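Clerna project – progress report for the Ernum fund
August 11, 2020

Hello all,

I promised you something short this time, so I'll try. The last report ran on a bit and I gather the tables came through squashed, sorry about that. I've kept the tables for the spreadsheet and will stick to talking here.

The main thing you'll want to know is that the data collection for the first stage is finished. We have 388 recorded attempts at the connector task, all of them labelled, and the split is settled: 80 are held back for testing and nobody on our side trains on those, me included. I was tempted once in the spring and I'm glad I left them alone, as the numbers below would mean nothing otherwise.

A quick reminder of what we said we'd do. The question in the proposal was whether an arm can learn to handle plugs inside an old desktop computer using mostly what it sees from its own wrist, with no map of the machine given to it beforehand. Old desktops are all a bit different inside. The drive cage sits in another place, the cables go where the last person left them, and a method that needs a careful drawing of every case is no use to a repair shop. So we dropped the drawing and let the policy work from the wrist view plus the finger force.

Now for the part that changed. The first version, the one I was so pleased with at our last call, treated the whole job as one long movement: find the plug, get hold of it, bring it where it needs to go. It scored 32 per cent on the held-back set. It would reach in quite nicely and then close the fingers a touch too early or a touch too far over, and from then on everything it did was based on a bad hold. More training hardly moved that number. I spent a good part of the budgeted computing time finding that out, which is why the June line in the spreadsheet looks fat.

What we do now (we call this version Sisar, after the folder it lived in) is split the job at the moment of the grip. One policy gets the fingers to the plug, and a second, much smaller one only looks at how the plug is sitting in the fingertips and decides whether to carry on or let go and try again. That's all it does. It's a very dull little network and I've grown fond of it!
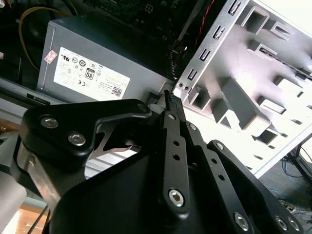

With the second policy in place the score on the same held-back set went up to 60 per cent. I'm happy with that and also a bit wary of it. Most of the gain comes from second tries, so the arm is slower than it was, and I haven't yet worked out how much of that slowness a shop would put up with. The wrist view does well on plugs that stand clear of the cables. It does poorly on dark plugs in front of dark metal, where even I have trouble telling them apart on the monitor, and lighting the inside of the case from a second side helped less than I'd hoped.

The fingers themselves have behaved. We tightened the joints once, after a batch where the grip readings drifted, and I threw that batch out before the labelling, so it isn't in the 388. There was some back and forth over whether to keep it as a harder case. I said no, and I'd say no again, but the files are still on the disk if you'd like someone else to have a look.

Things that have slipped: the comparison with the Correa method. I'd said it would be in this report and it isn't. Their code expects a fixed camera over the bench and ours is on the wrist, so I either run it as it stands with an extra camera, which seems unfair to us in one way and to them in another, or I adapt it and then have to explain every change I made. I'm leaning towards running it both ways and reporting both. It's more work but I'd sleep better.

Money is fine. The equipment line is underspent, as we never bought the second set of fingers, and I'd like to move what's left across to computing time to make up for June. I need a yes from you in writing before I can do that – a one-line email is enough for our finance office.

Between now and November I plan to do the Correa runs, try the split method on cases it hasn't met before, and start writing the paper. The new cases worry me most. So far every case in the set was one I picked myself, and I probably picked the ones that were easy to get a hand into without really meaning to. For the next round I've asked for a mixed lot, chosen by someone else.

The spreadsheet, the list of held-back attempts and the code as it stood on the day of the test are in the shared folder under Clerna, stage one. If the folder asks you for a password again, let me know and I'll send a fresh link.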